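Handheld grippers and small fruit: what 26 hours in a Drerkport living room got us

Posted Jun 27, 2019

I've been sitting on this one for a couple of weeks, and now that the numbers are in I can finally talk about it! Our Buvar project has a first result on picking up small fruit, and it comes entirely from people doing the picking by hand, with handheld grippers, in an ordinary home.

The method is pretty simple. You hold the gripper, you pick things up and put them down, and the camera on the tool records what the fingers see. Then we train a policy on those recordings and put it on an arm back at the lab with the same style of fingers. We recorded 1000 picks this way (my wrists would like it noted that I did a good share of them). Mavis Thibodeaux set up the sorting tasks, and she was strict about changing the layout between takes, so the model couldn't get away with memorizing where the plate was. 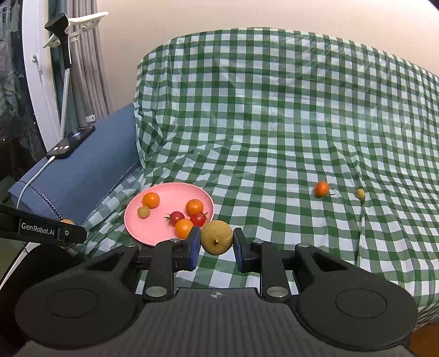 A small fruit held between the finger pads, with the plate behind.

The fun part is the fruit. Cherry tomatoes are slick and they roll. Something with a dull, dry skin is a lot friendlier to grab, but if it's that small you have to be lined up well before you close, or it squirts out sideways and goes under the couch. We lost a fair number that way. I kept every one of those misses in the set, and Mavis wanted them out, so we trained it both ways and compared.

Keeping them in won. We ran 50 test picks with each version, and the one that had seen the misses was much better at backing off and lining up again when the fingers came down crooked. The clean version tended to just close and hope. I owe Mavis nothing, she owes me lunch.

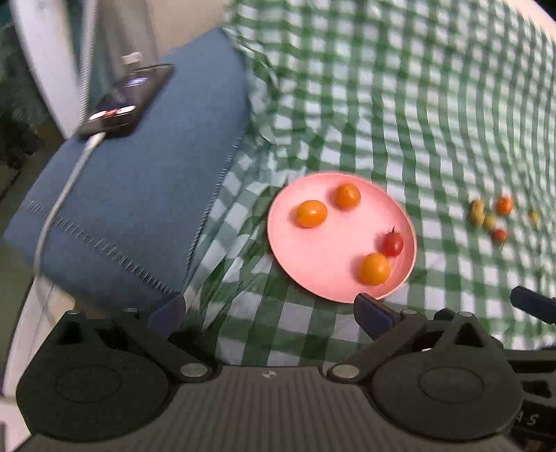 Danica Paulík

We also tried a smaller training set of 390 picks to see how low we could go. It did okay on the bigger tomatoes and got pretty lost on the tiny stuff, especially when pieces were sitting close together on the cloth. The checks didn't bother it as much as I'd feared, though I'd still like to try a plain cloth and something with flowers on it.

What it can't do yet is decide when to stop squeezing. There's no force sensing in any of this, so a really ripe tomato is a gamble. We're testing softer pads next, and Mavis is already writing up a round with grapes. The longer write-up, with the full table of test runs, goes on the Buvar page as soon as we finish arguing about the labels on the charts.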